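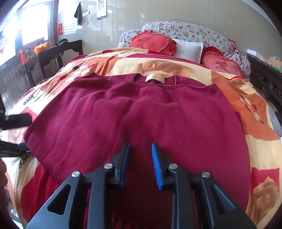

Ojārs Žukauskas thinks I've got the whole budget backwards, and that anyone planning a laundry-folding setup should price the hand tools last and the people's hours first. He wrote that under the first version of this entry, and I've rewritten most of it since then, so thanks, Ojārs!

Folding equipment, planning and purchase of

Folding equipment is what I call everything you need to get a machine to learn how to handle clothes: the hand-held grippers people use to show how it's done, the arm that does it later, and all the dull stuff in between (cables, storage, spare pads, more cables). This entry is about paying for it. I've helped put together three of these budgets now, and I still get the spares wrong.

Hand-held grippers

Start with the fingers. A sweatshirt lying flat on a bed is a nice big target, but fleece is thick and a bedcover underneath is one more layer you can pick up by mistake, so the pads matter more than the body they're mounted on. Ribbed pads are what I'd ask for. Buy them as separate parts if the seller lets you, and buy plenty.

We compared two quotes for our last round. Volleo wanted $338 per gripper with pads included, and Isosero came in lower but charged for pads, screws and shipping one by one, which pushed the total past Volleo's by the time I'd added it all up on the back of the quote. Always ask for the price of a complete working set. We ordered eight.

People's hours

Okay, so this is the Ojārs section. Somebody has to pick up a gripper and fold things with it, again and again, in real bedrooms with real blankets and cushions. For the Paju project we planned 777 hours of that and used nearly all of them. Travel between homes was a separate line and I'd forgotten it completely the first time, as well as parking. Pay for setup time too! If a visit is booked for two hours, you won't get two hours of folding out of it.

The arm

Put this off as long as you can stand to. Baiba Ramanauskas disagrees with me here and wants the arm on the bench from the first week, so that the fingers on it match the ones people are holding. Fair point, and I've moved a bit: get the finger drawings early, leave the arm until the second half of the budget year. Leasing is worth a look if your project runs under a year. Check who pays for repairs before you sign.

Storage and software

Video piles up fast. Our Skundance storage plan was $1,047 for the year and we outgrew it in December, with the top-up costing more per month than the original plan did. I now double whatever figure I first write down.

Spares

Pads, screws, finger linkages, chargers. I set aside a tenth of the hardware money and it has been too little every time, so I'm trying fifteen percent for the next one. Keep the spares in one labeled box per gripper, and write the order numbers on the lid.

See also: gripper pads, cleaning of; home visits, scheduling; leasing versus buying

Last edited 8 Jul 2021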